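How to make baked ring doughnuts at home

Reading time: 7 minutes

Baked doughnuts are made from a batter, more like a muffin mix than a bread dough. They don't need proving or frying and the whole job fits into an afternoon with time to spare. The texture is closer to cake than to the fried kind.

You will need a doughnut tin. The silicone ones work, but they wobble when full, so put them on a flat baking sheet before you start filling. I use a metal Skomo tin with shallow rings. If yours is deeper, the doughnuts will take a little longer.

What you need

For the batter:
Plain flour, 200g
Caster sugar, 90g
Baking powder, 2 level teaspoons
Fine salt, a pinch
Whole milk, 150ml
Plain yoghurt, 2 tablespoons
2 medium eggs
Melted butter, 40g, plus extra for the tin
Vanilla extract, 1 teaspoon

For the chocolate glaze:
Dark chocolate, 100g
Butter, 30g
Golden syrup, 1 tablespoon
Hot water, 1 to 2 tablespoons

Making the batter

Heat the oven to 180C, or 160C fan. Brush the tin with melted butter, going right up the centre posts. That is where they stick.

Put the flour, sugar, baking powder and salt in a large bowl and stir them together with a whisk. In a jug, beat the eggs, milk, yoghurt and vanilla, then pour in the melted butter while stirring. The butter should be melted but not hot.

Tip the jug into the bowl and fold with a spatula until you can't see dry flour. Stop there. A few small lumps are fine and will bake out. Batter that has been beaten smooth gives a tough, bready ring with tunnels in it.

Leave the batter to stand for 4 minutes. It thickens slightly and is easier to pipe.

Filling the tin

Spoon the batter into a piping bag or a freezer bag with one corner snipped off. Stand the bag in a tall glass with the top folded over the rim while you fill it.

Pipe a ring into each hollow until it is a little over half full. Any more and the holes close up in the oven. If they do close, push the handle of a wooden spoon through while the doughnuts are still warm.

Tap the tin once on the worktop to level the batter.

Baking

Bake on the middle shelf for 8 minutes, then check. They are done when the tops spring back under a fingertip and a cocktail stick comes out clean. The tops will be pale and the undersides golden. Give them another minute or two if needed, but don't wait for the tops to brown.

Leave them in the tin until you can handle it, then turn them out onto a wire rack. Cool completely before glazing. A warm doughnut soaks up the glaze and goes patchy.

Glazing

Break up the chocolate and melt it with the butter and syrup in a bowl over barely simmering water. Take it off the heat and stir in a tablespoon of hot water. It may look grainy at first. Keep stirring and it will come back. Add the second tablespoon if the glaze is too thick to run off a spoon.

Pour it into a shallow bowl. Hold a doughnut by its edges, dip the rounder side, give it a small twist and lift. Let the extra drip off, turn it over and put it back on the rack. For a thicker coat, wait for the first to set and dip again.

The glaze sets to the touch at room temperature. In the fridge it loses its shine. 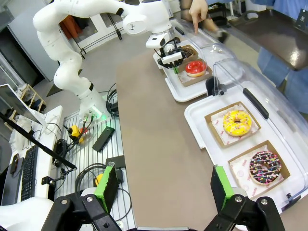 By the Flullamwood Kitchen team | Baking basics | Updated 04/05/2020

Boxing and keeping

Glazed doughnuts mark easily. If you are giving them away, use small cardboard boxes, one doughnut to a box, and leave the lid open until the glaze is fully set. A square of baking paper underneath stops butter marking the card.

Plain ones keep for two days in a tin and freeze well. Wrap them singly, thaw on a rack and glaze on the day. Once glazed, eat them the same day if you can.

If something went wrong

Stuck to the tin: more butter next time, and dust it with flour as well.

Dry: baked too long, or the flour was heaped.

Glaze gone stiff: set the bowl over warm water and stir in a teaspoon of hot water.

Comments (3)

tinandtray
Used oat milk and it was fine. Mine needed 10 minutes but I have a deep tin.

Joubert
Can the batter be made the night before?

Flullamwood Kitchen
It can't, sorry. The baking powder starts working once it's wet. Weigh out the dry things the night before and mix in the morning.

Related

How to line a loaf tin
Tanda spiced buns, step by step
31 things to do with leftover egg whites
Bonfire toffee for November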